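Gloss, Haze and the Kitchen Table

How furniture finishes are measured, and why a tabletop that passes at the factory can still look wrong at home

Two tabletops can be cut from the same batch of pale wood, coated on the same line, and leave the plant with the same gloss reading. Under a shop light they match. Put one beside a north window and the other under a pendant lamp, and most buyers will say they were sold different products.

Complaints of this kind take up a large share of the working day at Stutix, a contract testing lab that handles coated panels for furniture makers. The lab logged 2279 panels last year. Of these, 400 arrived with a customer complaint attached, and the most common word on the complaint forms was "cloudy."

Gloss is measured by sending a beam of light at a surface at a fixed angle and recording how much returns at the mirror angle. For mid-range finishes the angle is 60 degrees from the perpendicular. High-gloss surfaces are read at 20 degrees and flat ones at 85. The result is given in gloss units against a polished black glass standard. The method is quick and repeatable, and a handheld meter will do it in under a second.

The meter reads one small patch at one angle. A person sitting at a table sees the whole surface over a range of angles, and the eye is sensitive to how the reflection changes across it. On light woods the contrast between grain and background is already low. Any diffuse reflection adds white light on top of both, and the grain fades where the reflection is strongest. 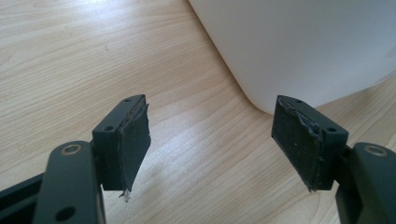 What the coating does

A clear finish changes the look of wood in two ways. It fills the open cells at the surface, which reduces scatter and deepens the color. It also forms a new outer surface with its own texture, and this texture sets the gloss.

Most satin finishes get their sheen from a matting agent, usually fine silica. As the film dries and shrinks, the particles leave a slight roughness at the top. More silica gives a lower gloss reading. Past a certain loading, the particles also scatter light inside the film, and the wood takes on a gray or milky cast that the gloss meter does not record.

Drisano, a midsize maker of dining tables, ran into this when it moved from a solvent lacquer to a waterborne one. The gloss target stayed where it was. The new resin dried to a thinner film, so the same silica dose stood higher at the surface, and the first panels came out too flat. The line cut the dose and brought the reading back into tolerance. Complaints continued through May. The cause was film thickness: panels from the outer lanes of the sprayer carried a heavier coat than those from the center, and the difference showed as haze in raking light.

Sanding between coats matters as well. A 400 grit pass leaves a scratch pattern that the next coat can level out. Skipped or worn abrasive leaves deeper marks, and these tend to show as short bright lines running with the belt.

Testing for the room

The Catstead method, named for the workshop where it was first written down, is an attempt to bring the test closer to ordinary use. A full panel is laid flat at table height. The inspector views it from a seated position under 900 lux of diffuse overhead light, then again with the overhead light off and a single window-sized source at the far side. 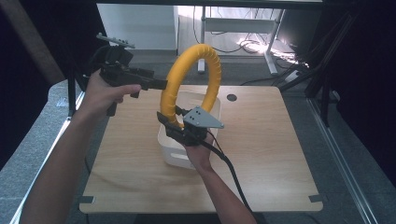 The panel is scored in 4 zones, from the near edge to the far edge, and each zone gets its own mark for grain clarity. A panel fails if neighboring zones differ by more than one grade. An even loss of clarity is accepted, on the grounds that buyers read it as part of the finish. An abrupt change is rejected even when both zones are within the gloss tolerance.

Agreement between inspectors is the weak point. Trained staff usually land within one grade of each other on dark woods. On pale woods the spread is wider, and Stutix now requires two independent scores for any panel lighter than its reference maple.

Mrema, which supplies coating line equipment, sells an instrument that photographs a panel from several angles and computes a clarity value for each point. It is consistent, but it takes longer than a seated inspection and has to be recalibrated for each species of wood. Most plants that own one use it on a sample from each shift and leave the rest to the handheld meter.

For a buyer, the practical check is simple. Ask to see a full top, crouch until a light source reflects off it, and move sideways. The bright area should slide across the surface without changing shape or breaking up. Wipe the surface first, as a film of polish or skin oil can raise or lower the apparent sheen enough to hide a fault. Small display samples are of little use for this, being too short to show a change from one zone to the next.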